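### 4.2. Seguimiento judicial de los casos en la prensa local

El corpus reúne 1169 piezas publicadas en las ediciones digitales de dos cabeceras, una con sede en Irkum y otra en Zesano. Todas tratan de detenciones por delitos contra las personas en las que el medio identificó al detenido con nombre y apellidos. Tras agrupar las piezas por procedimiento quedaron 103 casos. La agrupación la hizo Celeste Rocha a partir del número de atestado cuando constaba en el texto y, cuando no, a partir de la coincidencia de nombre, lugar y fecha de la detención.

La primera variable que examinamos es la existencia de una pieza posterior a la detención que informe del estado del procedimiento (imputación formal, sobreseimiento, juicio o sentencia). En 68 de los casos no encontramos ninguna. El lector que conoció la detención por el periódico no pudo saber por el mismo medio si la persona fue condenada, absuelta o puesta en libertad sin cargos. La proporción es parecida en las dos cabeceras, aunque la de Zesano publica notas más breves y las actualiza con mayor frecuencia durante las primeras horas — un rasgo que Landeg ya había señalado en su estudio piloto sobre Skuker.

**Figura 3.** Estación de trabajo con dos brazos robóticos y tablero de acabado marmolado en gris verdoso. 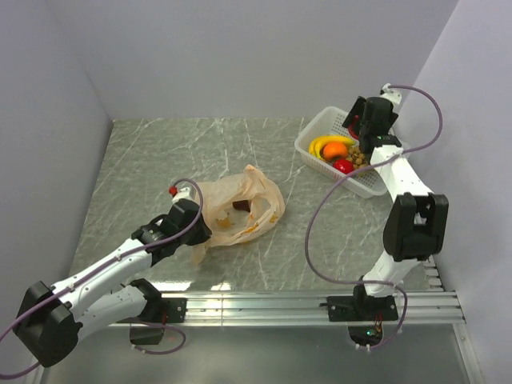
Los casos con seguimiento comparten algunas características. En casi todos hubo más de una víctima o la víctima era menor de edad, y en la mayoría el periódico envió a alguien a la vista oral. Donde no hubo redactor en la sala, la información posterior procede de notas de la fiscalía, que solo se emiten de forma regular en caso de condena. Esto introduce un sesgo evidente: las absoluciones quedan fuera del circuito por el que la redacción se entera de las cosas. Gwilym Landeg y Huia Pearce discuten el problema con más detalle en la sección 6.

La segunda variable es la atribución de las afirmaciones sobre los hechos. Codificamos si la frase que describe la agresión citaba una fuente (policial, judicial, familiar o vecinal) o si se presentaba como hecho establecido por el propio medio. Dos codificadores, Jamie Pilkington y Bożena Krawczyk, trabajaron por separado con el manual reproducido en el anexo B. Los desacuerdos se concentraron en los titulares, donde el verbo de atribución suele desaparecer por espacio, y se resolvieron por discusión. Hasta tres lecturas fueron necesarias en los titulares compuestos, en los que una parte lleva comillas y la otra no.

Conviene advertir de una limitación. El archivo de la cabecera de Irkum cambió de gestor de contenidos en junio, y las piezas anteriores conservan la fecha de la última modificación, sin la de publicación. Recuperamos la fecha original mediante la copia del agregador Powell cuando existía; el resto se excluyó del análisis temporal, pero se mantuvo en los recuentos generales. No hemos podido determinar si alguna pieza de seguimiento se perdió en la migración, de modo que el número de casos sin desenlace publicado debe leerse como un máximo para esa cabecera.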